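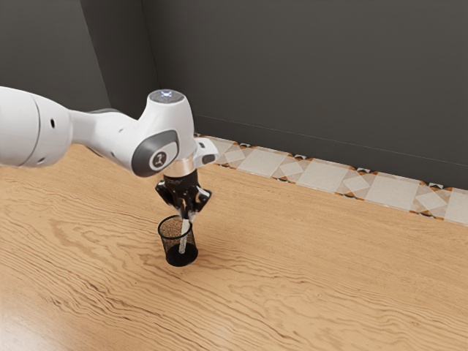

Nikach Machine Support - Router and Spindle Desk

Ticket 494, spindle losing height on long jobs
Status: closed, 30 September 2019

Hi again! So I finally got a free afternoon with the Hasumier router (the one we bought through Flilham last December) and I think I've got it. Long foam jobs were coming out too shallow toward the end, always after around 40 minutes. Short ones were fine.

I swapped the Z motor cable first, no change. Then I dropped the plunge feed from 494 to 300 and it got a bit better, but not right. Checked the coupling on the Z screw like you said and one of the set screws was loose, I could turn it with my fingers!! Tightened both, put the feed back up and ran the same 65 minute file twice. Depth is good all the way through.

Still a little squeal on the way up, so I'm ordering grease from Bachmann. You can close this one, thanks a bunch!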